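Demos > Graphics Labs > Visit Reports

Manzano open day: an afternoon of brush strokes and stubborn shadows

4 min read

I've wanted to see the Manzano rendering group at work ever since their watercolor shader started turning up in people's short films, so when they opened the lab in November I took the early train and was still first in line!

The front room belonged to Prudeven, their stroke engine. You load a model, pick a style, and it lays down paint along the surface curvature. The demo forest used over 380 brush textures, and I could have stood there all day spinning it (I nearly did). Strokes stick to the trees as you orbit, with hardly any of the swimming you get in older systems. Thin branches still flicker a bit, and the student running the machine was very open about it.

Next door I noticed the soft shadow under a glossy white plate on marble.

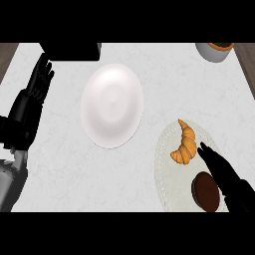

Hatching by hand

Upstairs was my favorite part. Visitors could draw pen hatching on a tablet, and the software spread our marks across a teapot. Mine came out scratchy and lopsided and I loved it. Training on a new hand takes 2 minutes, so the line moved quickly.

Getting there

The lab is a short walk uphill from Nestumcombe station. Coffee was free until three, and the poster booklet is well worth carrying home.

Related
Jeststead plotter fair: pens, paper and noise
Toon outlines that survive a zoom
A beginner's shelf of shading books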